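Wostico Brings Robot Handling to Canned Goods Packing at Traden, Retrains Packing Staff

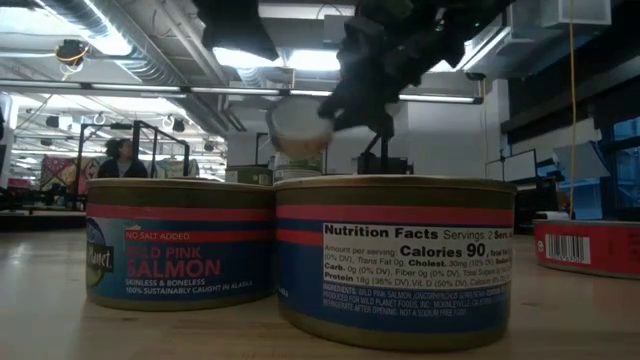 A robotic gripper holds a small can behind tins of wild pink salmon.

TRADEN, January – Wostico, a packer of mixed grocery boxes for stores and food services, today announced that robots will take over a large part of the can handling at its Traden site. The first four stations use the Varker gripper system. They pick up cans of different sizes, turn them and place them for packing. The people who until now did this work by hand will move to new tasks at the same site, with the same pay grade and the same shifts.

Wostico packs canned fish, vegetables, soups and fruit in many combinations. The list of products at Traden has grown to 1,007 items, and the orders change from one day to the next. Large and small cans, tall and flat ones, often go into the same box. For this reason the packing was for many years done only by hand, while other parts of the site received conveyors and automatic labeling.

"Lifting one can is easy work. Lifting cans for a whole shift is hard on the wrists and shoulders, and our packers have told us this many times," the company said in a statement. "We wanted to begin the automation at the place where people feel the load most."

The change concerns 21 employees. Of these, 11 have already finished the training course for station operators, and the others will follow in groups. An operator prepares the station for each order, checks the labels and dates, removes dented cans and decides what to do when the robot stops and asks for help. Operators can also slow down or stop a station at any time, without asking a supervisor first.

The course was prepared together with the packers. At their request it includes more practice time than first planned, and the written instructions were made shorter. The packers also asked for a fixed rotation between the stations, the label check and the loading area, so that no person stays a full day in front of one machine. This rotation is now part of the shift plan.

Some work will remain manual. Glass jars, gift boxes and very small orders are still packed by hand – the company has no plan to change this at present.

The software that sends the orders to the stations is called Stan. It was developed by Wostico and connects to the existing warehouse system.

About Wostico
Wostico packs and ships mixed grocery boxes for stores, canteens and food services. Its main packing site is in Traden.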